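Left fuel gauge reads zero with a full tank – SOLVED
Trolleddale Flying Club maintenance log, club twin
Status: closed in February

Reported problem: left main fuel gauge drops to zero in cruise, then comes back on its own. The right side is rock steady. No smell of fuel, no staining under the wing, and the dipstick agrees with what we put in every time.

I love this airplane, and I have to say I love a good electrical mystery nearly as much, so I was thrilled to get this one. The gauge is the older Skarkley unit, the sender is a float type from Morelli, and as far as I can tell from the logbooks both were fitted 11 years ago.

First go: swapped the left and right gauge leads behind the panel. The fault moved over to the right gauge, so the instrument itself is fine (hooray, those are hard to find!). Leads put back where they belong.

Second go: cleaned the ground at the wing root. It had a good crust on it and I was sure that was our culprit. Ground run at 2000 rpm for 4 minutes, needle perfect. Flew it that afternoon and it dropped to zero 3 times.
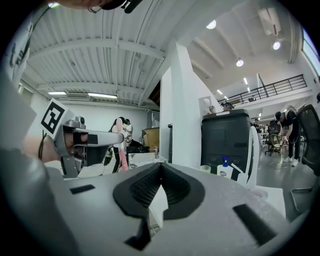
Third go: pulled the access panel and put the Zetano meter on the sender. Resistance was smooth all the way up and down the float travel, with no dead spots at all. Then I wiggled the connector while watching the display and it went open circuit. What a great moment that was! The crimp on the signal wire had let go inside its sleeve, and the insulation was the only thing holding it together. Any bit of vibration was enough to part it.

Fix: cut back to clean wire, new terminal, new sleeve, and a proper clamp so the harness can't swing around in there. Our mechanic inspected the work and signed it off. Panel back on with new screws, as two of the old ones were badly chewed.

Result: two flights since, one of them good and bumpy, and the needle hasn't so much as twitched. Ticket closed. I'd like to do the right side crimp at the next inspection too – it's the same age, and the panel only takes a few minutes to get off.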